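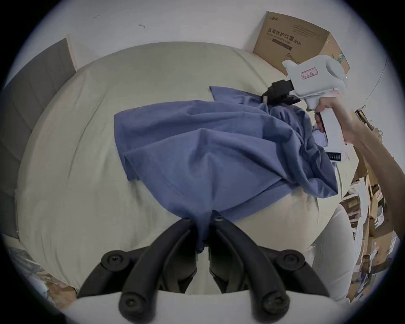
Both hands on the blue shirt, wrist view. Black fingers have it by a twist.

Fladura fingers vs Limsakul fingers for cloth

Lertchai Siriwan
Started 28 Dec 2024
So I've been going back and forth on fingers for the hand-held pair and I'm keen to hear what you lot run. I like the curved linkage ones (the Fladura set) for shirts. They come in at an angle and you can pinch a bit of fabric without mashing the whole heap! My gripe is the bolts, I've had to nip them up every 40 grasps or so it feels like. Head view is further down.

clolley_dave
Disagree, sorry mate. I did 700 folds on the Limsakul straight jaws and never touched a hex key. Curved tips rope the fabric, and then your fold starts with a twist in it.

Lertchai Siriwan
Fair call on the roping, you can see it in the wrist shot. I reckon that's me grabbing too much though. Straight jaws kept skating off thin cotton on my bed. Different sheets, maybe?

wanar_jo
Which view are you training on? From the wrist I can judge the pinch but I lose track of where the other hand's got to. My favourite is still the head cam (heaps more sheet in view).

Lertchai Siriwan
Both, for now. Head one:

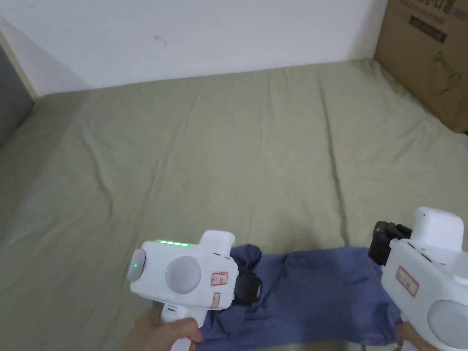 Re: head cam or wrist cam?

clolley_dave
Wrist, every time. Your own hands block the cloth from up top.

wanar_jo
Only if you hunch over it! Try 13 folds with each and post the numbers.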